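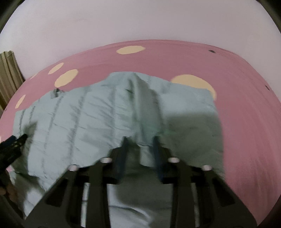
図3 大きな水玉模様のシーツを掛けたベッド。地はくすんだピンク、円はクリーム色である。

最終更新:4月

4 結果と考察:寝具の柄の選択と交換の習慣

4.1 柄の大きさに関する語り

本節では、Rarnen地区とPundura地区の98世帯で行った聞き取りをもとに、家庭の中でシーツの柄がどのように選ばれ、どのように使い続けられるかを述べる。前節で説明したとおり、聞き取りと並行して各世帯に寝具の記録票を書いてもらい、1,705件の記入を得た。記入の単位は「シーツを一度交換したこと」であり、シーツの枚数ではない。この点は集計表を読むときに誤解されやすいので、もう一度書いておく。

はじめに、柄の大きさについて述べる。筆者は調査の前に、回答者は柄を「花」「縞」「水玉」のような種類の名前で分けるだろうと予想していた。しかし、聞き取りでは種類の名前より先に「大きい柄」「細かい柄」という言い方が出ることが多かった。図3のような大きな円の柄は、両地区とも「大きい柄」に入れられた。同じ水玉でも、円が小さくて間隔が狭いものは「細かい柄」であり、小花模様の仲間として話された。つまり、回答者の分類では、水玉と水玉の間の距離が、水玉と小花の間の距離より遠い場合がある。

Punduraのある回答者は次のように話した。

「大きい柄は、曲がって敷くとすぐにわかります。だから若いときは嫌いでした。今は、曲がっていても自分がかまわないので、大きい柄も買います。」

柄の大きさが、敷き方のていねいさを表に出すという考えは、ほかの世帯でも聞かれた。細かい柄は、しわや小さい染みを目立たなくするので「楽な柄」と呼ばれ、無地は「客の柄」と呼ばれていた。無地に「柄」という語を使うのは、日本語としては少し不自然かもしれない。原語では布の表面の様子を広く指す語であり、ほかに適当な訳が見つからなかったため、本稿ではこのまま用いる。

4.2 地色と季節

地色については、季節との結びつきを期待して質問項目を作ったが、結果は弱いものであった。記録票では、暖色のシーツの使用が寒い時期にやや増えたが、その増え方は世帯によって大きく異なり、地区全体の傾向として述べることは難しい。むしろ影響が強かったのは洗濯の条件である。乾きにくい時期には、厚い布のシーツが色に関係なく棚に残された。回答者自身も、「冬だから赤いものを使う」と最初に説明したあとで、記録票を見ながら「これは薄いから早く乾くのです」と言い直すことがあった。

この言い直しは、方法の面でも注意すべき点である。聞き取りだけを行っていたならば、筆者は色と季節の関係を実際より強く報告していたと思われる。記録票を一緒に見る時間を面接の後半に入れたことは、Jolettiで行った予備調査の反省から決めたものであるが、本調査でも役に立った。

くすんだ色の評価は、年齢によって分かれた。若い回答者は、灰色がかったピンクや緑を「静かな色」として好んだ。年上の回答者の中には、同じ布見本を見て「洗いすぎた色」と言う人がいた。新しい布であることを説明しても、評価はあまり変わらなかった。彼らにとって、新しい寝具は鮮やかな色をしているべきであり、最初からくすんだ色の布を買うことは、古くなった布を買うことに近いのである。

4.3 購入の経路と柄の限界

以上の選択は、もちろん店にある商品の範囲で行われる。両地区の主な購入先は、定期市と、Shuklaという名前の布店である。Shuklaでは、反物から希望の長さに切って売る方法と、縫製済みのシーツを売る方法の両方がある。切り売りの布では、幅の狭い反物を2枚はぎ合わせて1枚のシーツにすることがある。このとき、大きい柄では継ぎ目の左右で模様を合わせる必要があり、余分な布が必要になる。細かい柄では合わせる必要がほとんどない。店の人はこれを「柄の税金」と冗談のように呼んでいた。

したがって、「大きい柄は高い」という回答者の認識は、布そのものの値段ではなく、仕立てに必要な量から生まれたと考えられる。縫製済みのシーツが多くなった現在では、この差は小さい。それでも大きい柄を特別なものと見る態度は残っており、結婚の贈り物には、縫製済みであっても大きい柄が選ばれやすい。贈り物のシーツは、すぐに使われる世帯と、数年間しまわれる世帯とがあった。後者の場合、棚から出したときに折り目の線だけ色が変わっていたという話を何度か聞いた。

4.4 交換の理由

記録票には、交換の理由を自由に書く欄を設けた。記入された内容を整理したところ、理由は主に3つの型に分けることができた。第一は「決まった日だから」という習慣の型、第二は汚れや汗のような状態の型、第三は来客や祝い事のような出来事の型である。第三の型では、寝室に客が入る予定がなくてもシーツを交換する例が見られた。家の中全体を整えるという意識が、見えない場所にまで及ぶことを示している。

型の間の境界は、いつも明確ではない。「母が来るので、そろそろ汚れていたから」のような記入は、第二と第三の両方に当たる。このような場合は、先に書かれた理由を採用した。この規則は機械的であり、回答者の本当の優先順位と一致しない可能性がある。別の符号化の方法を使った場合の結果は付録に示した。

なお、調査期間を通して同じシーツを洗っては戻し、交換用のものを持たない世帯が4世帯あった。これらの世帯では、柄についての質問がほとんど意味を持たず、面接の時間は洗濯と乾燥の工夫の話が中心になった。柄の選択を論じる研究は、選択できる枚数を持つ世帯を暗黙の前提としやすい。本稿の分析もこの制限から完全には自由でない。次節では、この問題を保管場所の広さと合わせて検討する。

(本節の執筆:Gadisa Jemal)

関連する項目
・5 保管場所の広さと寝具の枚数
・付録B 交換理由の符号化規則
・Joletti予備調査の報告
・布店における切り売りと縫製済み製品の比較
・Punduraにおける洗濯と乾燥の習慣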